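戒断治疗中的门诊衔接：一名个案管理人员的工作札记

2020年3月29日

本博客此前刊载的几篇文章，主要讨论住院阶段的评估与脱瘾处理。近来收到读者来信，询问出院以后应当如何安排，尤其是家属在其中应承担哪些责任。本文拟就门诊衔接问题作一整理，所述内容来自本人在阿顿（Atton）门诊中心从事酒精依赖个案管理工作期间的记录与体会，不代表该中心的正式立场，亦不能替代医师的诊疗意见。

一、衔接期的界定

本中心所称衔接期，系指患者办理出院手续之日起，至其在门诊形成稳定就诊规律为止的一段时间。按照现行安排，衔接期最长可达92天，具体长度由主管医师与个案管理人员共同评定。住院期间，患者的作息、饮食、用药均由机构统一管理；出院当日，上述事项即全部交还本人。不少患者在病房内表现平稳，回到家中第一个周末便感到无所适从，其原因多半在于此。

因此，首次门诊预约应在出院之前完成，并以书面形式交予患者本人。本人曾经手的个案中，凡是“回家以后再打电话预约”的，往往一拖再拖，待到再次联系时，情况已较出院时复杂。 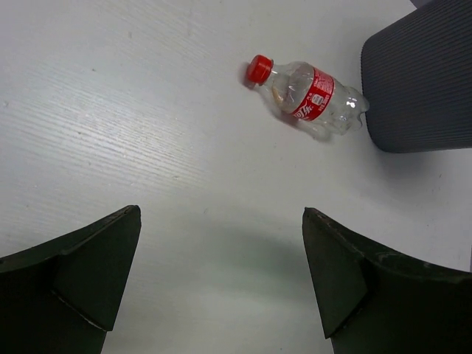 白色桌面一角

二、首次面谈的内容

首次面谈一般安排两个部分。前半部分由护理人员核对用药清单，包括非处方药及保健品，并询问睡眠、食欲与情绪状况。后半部分由个案管理人员主持，内容为日常安排的逐日梳理：几时起床，何时用餐，下班途中经过哪些场所，周末与何人相处。此类问题看似琐碎，患者起初也常有不耐烦的表示，但复饮的诱因大多藏在这些细节之中。

曾在弗利姆汉姆（Flimham）社区服务站任职的穆泽延·居恩多杜（Müzeyyen Gündoğdu）女士向本人介绍过一种做法：请患者画出从单位到家的路线，并标注沿途所有售酒的店铺。她的经验是，标注完成后不必急于给出建议，应留出时间由患者自己提出绕行方案。本人采用此法已有数年，认为值得推广。唯须注意，路线图属于个人隐私材料，应随病历一并保管，不得张贴或在小组活动中公开展示。

首次面谈中还应与患者约定紧急联络方式。约定须写明三项内容：夜间可拨打的电话、可以随时前往的亲友住处，以及最近的急诊地点。如患者出现手抖加剧、意识模糊、抽搐或幻觉等情形，应立即前往急诊，不应等待下一次门诊。曾有家属担心“小题大做”而延误就医，在此特别提醒。

三、小组活动与个别咨询

本中心的小组活动每周举行2次，每次参加者以18人为上限。人数过多，则沉默者更加沉默；人数过少，个别成员缺席便难以进行。小组规则由首次会议共同订立，其中保密一条不作讨论，凡参加者均须遵守。

关于个别咨询与小组活动孰先孰后，同行意见并不一致。埃尔图鲁尔·博兹库尔特（Ertuğrul Bozkurt）医师主张先行个别咨询，待患者能够较为完整地叙述自身经历后再进入小组。
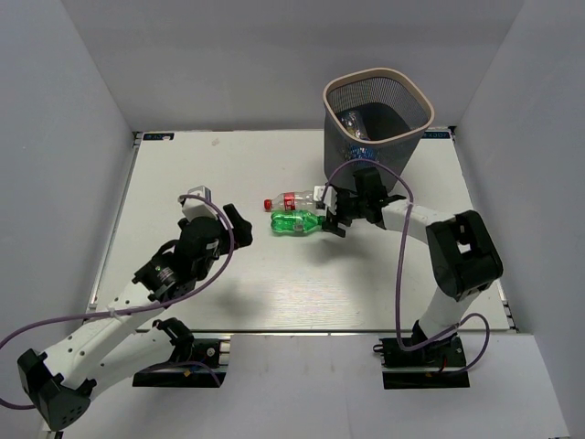
本人的看法略有不同。部分患者在一对一的场合极为拘谨，反倒是在听过他人发言之后，才开始谈及自己的情况。故实际工作中，宜视患者性格与既往经历而定，不必拘于固定次序。对于曾在小组中有过不愉快经历的患者，则应尊重其意愿，先以个别咨询为主，并在每次评估时重新征询。

目前因疫情防控需要，小组活动已暂停线下举行，改以电话和视频方式进行。视频会议中，保密要求同样适用：参加者应在单独房间内入会，佩戴耳机，不得录音录像。家中居住条件有限、难以独处者，可与工作人员商定改为电话联系。暂停聚会期间，患者独处时间增多，家中存酒亦较平日为多，请各位家属予以留意。

四、费用与保险事项

来信中询问费用者甚多。各类保险对门诊戒断治疗的给付范围差异较大，有的仅承担医师诊察部分，咨询与小组活动须自行负担。建议在出院前向保险机构索取书面答复，仅凭电话答复日后易生争议。本中心对自费患者收取的建档费用为200元，后续费用按次结算，经济困难者可申请减免，申请表向接待处索取即可。

另有读者问及德拉尔顿（Dralton）住院部出院患者能否直接转入本中心。答复为可以，但须由住院部出具出院小结及用药记录，两份材料缺一不可。材料不全者，本中心仍会安排首次面谈，用药核对则须顺延。
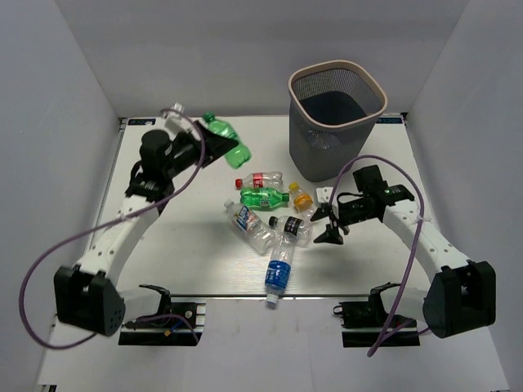 白色桌面及两侧机械臂

五、家属的位置

家属常问：是否应当每日检查患者有无饮酒。本人一般不建议采取翻查衣物、反复盘问等方式。此类做法容易使双方关系趋于紧张，患者也会将精力用于隐瞒。较为可行的办法，是在门诊面谈时由三方共同商定若干具体约定，例如家中不存放酒类，晚间某一时段共同用餐，缺席门诊时由谁负责联系。约定宜少而明确，并应写明复饮之后如何处理。

复饮并不等同于治疗终止。患者如实告知复饮情况的，门诊应照常接待，重新评估风险，必要时安排再次住院。最令本人担忧的，是因羞愧而中断联系的患者。家属如发现患者已连续缺席，请尽早致电中心，由工作人员主动联络。

家属本身亦需要支持。尼布里安（Ní Bhriain）家属互助会现已开放电话咨询，患者尚未接受治疗的家庭同样可以参加，无须转介。

关于衔接期内的用药问题，因涉及内容较多，且须请医师审阅，将另文刊载。读者如有具体疑问，可在文后留言，请勿在留言中写明患者姓名及就诊机构。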